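Vumier Open Day: Print Capture, Driver Packaging and a Long Look at Spool Files

Filed under: Visits, Windows utilities
05/03/2023

Vumier opens its development office to registered users once a year. The company sells two products: Kutar, a desktop utility that sends screen content to a printer or file, and Tralero, a print queue manager for small networks. I have used Kutar since version 3 and went mainly to see what is planned for it. The notes follow the order of the day, with the sales presentation left out.

Registration and setup

Visitors were given a badge, a printed schedule and a guest login for the demonstration machines. The login worked on the Windows 10 machines but not on the Windows 11 ones until after the first session, when the group policy was corrected. Anyone who wanted to try the beta before that had to stand behind someone who was already signed in.

Session one: how Kutar captures a window

The current release captures a window by asking it to draw itself into an off-screen bitmap. If the window returns a blank result, Kutar falls back to copying the pixels from the screen. The fallback is the reason why a tooltip or a notification sometimes appears in the printout. The developers confirmed this and showed the log entry that marks which method was used. It is written only when logging is set to Verbose, under Options, Diagnostics.

The beta adds a third method based on the graphics capture interface in newer Windows builds. It handles hardware-accelerated windows, including browsers and video players, which the first method often returns as solid black. On older builds the option is grayed out.

Scaling has also been reworked. The release version prints at the resolution of the screen and leaves enlargement to the printer driver. The beta resamples the image before it reaches the driver, and the user can choose the filter. On the sample page, 8-point interface text was readable with the sharper filter and slightly soft with the default. I would change the default. Line art with single-pixel borders came out even in both.

Multi-monitor support was tested on a machine with one display at 100 percent and the other at 200 percent. A window placed across both displays was captured at the scale of the display holding the larger part of it. The other part was resampled to match. There is no setting to reverse this.

Session two: Tralero and the queue

Tralero sits between the Windows spooler and the printer, holds each job, and applies rules to it. The rules can be based on user, page count, color, paper size or document name. The demonstration queue contained 143 jobs, and a rule to convert all web page printouts to grayscale took effect on the waiting jobs as well as on new ones. In the release version, rules apply to new jobs only, so this is a useful change.

Job previews are now generated on demand. Previously they were generated for every job on arrival, and a large PDF could hold up everything behind it. The preview cache defaults to 200 MB and can be moved to another drive, although the service must be restarted before the new location is used.

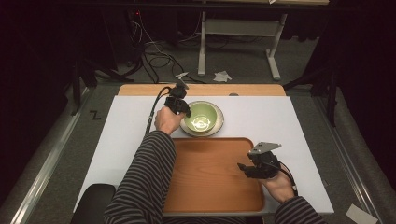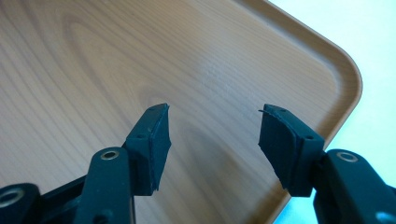 The second half of the session covered spool file formats. Tralero reads XPS and EMF spool files directly. RAW files are passed through without a preview unless the printer language is PCL 6 or PostScript. Several visitors asked about label printers, most of which use their own command sets. Support is planned for one command set in September, with no commitment on the others.

I asked whether the page count rule was still unreliable with duplex jobs. In the release version, a driver that handles duplexing itself can report sheets where Tralero expects pages. The beta reads the count from the spool file when it can and marks the figure with an asterisk when it has to rely on the driver. The asterisk is not explained in the interface. It is explained in the help file, topic 323.

Session three: installers

Both products are moving from the old setup program to MSI packages built by Kavanagh, a contract packaging firm that had a desk at the back of the room. The MSI accepts the usual silent switches, and the license key can be passed as a property. Per-user installation of Kutar remains possible. Tralero installs a service and needs administrator rights.

Two points for anyone planning an upgrade:

The MSI does not remove a copy installed by the old setup program. Uninstall it first and keep the settings folder when prompted.

Hotkeys are stored in the registry and are not part of the settings folder. Export them from the Hotkeys tab before uninstalling. The beta moves them to the settings file, but it will not import them from the registry.

Hands-on time

The last hour was open. I ran the Kutar beta against a spreadsheet, a browser with a long page, and a legacy accounting program that redraws slowly. The first two printed correctly. The accounting program printed with an empty grid until I raised the capture delay to 3 seconds, the same workaround the release version needs.

Scrolling capture is present in the beta menu but limited to browsers. It stitched the long page without repeated lines, though a fixed header appeared at the top of every section. An option to suppress fixed headers is on the development list.

Printing to PDF uses the built-in Windows driver. File names can be built from the window title, date and a counter. Characters that are not allowed in file names are replaced with an underscore, and titles are cut to fit the path limit.

The beta of Kutar is available to registered users from the account page. The Tralero beta is by request, and needs a separate test key that expires when the final version is released.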